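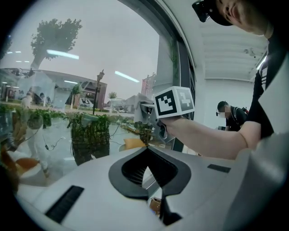
Tremblay, 2. Juni 2025

Galerie vom Textiltag bei Sistalley – nur schnell hochgeladen, Sortieren kommt später. Großer heller Raum, weiße Wände, Fenster bis zum Boden. Draußen grau, der große Laubbaum vor der Scheibe macht trotzdem was her. Oben gleich der Platz am Fenster: hellgraues Tuch am Greifer, schwarzes Shirt, schwarze Kappe, dahinter noch jemand mit Headset und Rucksack, Blick nach unten.

Zum Ablauf, weil so viele gefragt haben. Vormittags Tücher und Lappen, nachmittags Hemden. Falten, stapeln, wieder auseinander, nochmal von vorne. Insgesamt 214 Teile auf der Liste, davon 64 Geschirrtücher (die dünnen von Pusari, rutschen wie verrückt). Handtücher mussten wir streichen, Zeit war um.

Kurze Einführung am Morgen von Nhyira Ofori, Material und Listen Achilleas Liapis, Kaffee Jaxon Girard – danke!! Afia Antwi hat abends noch alles in die Kisten zurück sortiert, nach Farbe, sieht super aus.

Was wir fürs nächste Mal mitnehmen: glatte Stoffe zuerst, solange alle noch wach sind. Größere Tische. Tücher vorher bügeln oder gar nicht, halb gebügelt ist am schlimmsten. Und bitte die Kisten beschriften, Deckel UND Seite – im Regal sieht man den Deckel nicht.

Noch offen: ein Karton mit Servietten ist liegen geblieben, steht jetzt in Raum 108. Wer ihn vermisst, bitte bei Brock McIntyre melden. Er hat auch den Schlüsel.

Weitere Bilder folgen wenn ich dazu komme, spätestens im Juli. Wer eins in groß haben will, kurze Mail reicht, bitte mit Bildnummmer.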